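Re: [wanetti-kitchen] Snack shelf, Monday order 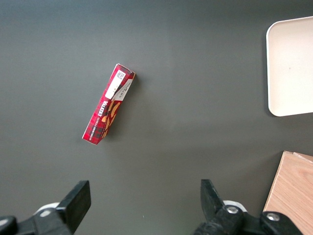
Walkers box, red tartan, on the gray table.

On Monday, Wanetti pantry desk wrote:
> We are redoing the snack order for Brarnomholm in March. Can each
> floor say what it wants kept? Please send the brand
> so we get the right size of box. Last time room 406 was sent the
> wrong cookies.

Please keep the shortbread for room 615. It's the long, slim carton, and the barcode label is up near one end if you need to match it. I think the flavor is vanilla, but the small print is hard to read, so check before you order.

We would like 16 boxes for the month. You can drop the rice cakes. Tea is fine as it is.

The Huamán coffee can stay too, but whole bean this time. Our grinder is back from repair.

Charge it to 3412, same as before.

Room 615
Rulo building, Brarnomholm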